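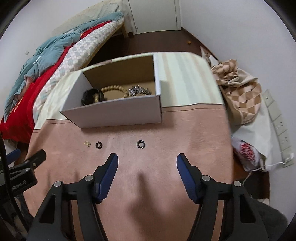
Troltmont data collection, weekly meeting
Mon 17 August
Present: collection lead, two site coordinators, annotation, training, hardware

1. Previous minutes
Accepted with one correction. Item 4 should read "left gripper", not "both grippers".

2. Collection status
Srisuk reported 115 episodes uploaded for the jewelry sorting task, all from home sites. Of these, 18 were rejected at intake. Most rejections were for a late start: the recording opened with the first piece already between the fingertips, so the approach is missing. Operators are to hold the gripper open over the table before the first reach.

Flastside has uploaded 57 episodes and is behind plan. Two operators are still on the practice task.

3. Jewelry task definition
Discussion of what belongs in the set. Agreed that each layout has pieces inside an open box and pieces on the table in front of it. Bracelets and rings both stay in. Annotation asked whether small pieces with an irregular outline should be labeled as rings when the type is unclear. Decision: use "small jewelry, other".

Training noted that dark rings on a plain cloth are picked well by the current model, but bead bracelets lying against a box wall are not. The fingertips close on the cardboard and the bracelet slips under. More examples wanted with the bracelet touching a side wall. Box position should vary between episodes – a slight rotation is enough.

4. Table coverings
Proposal to standardize on one gray mat was not adopted. Sites keep their own cloths. Seams and changes of fabric under the box are acceptable provided the cloth lies flat. Coverings are to be logged per session in Sturnutau, free text field, until a proper list exists.

5. Hardware
Pads with worn ridges give poor grip on thin rings. Replacement pads go to Srisuk first. Cable routing on the two-gripper setup was raised again; the cable should hang to the outside of the operator's arm. Hardware to send a revised sheet.

6. Actions
Site coordinators: 3 new box layouts per home site
Annotation: update label guide, section on small pieces
Training: rerun the February baseline on the accepted episodes
Hardware: pads, cable sheet

7. Any other business
Upload window at Flastside moves to evenings. No objections.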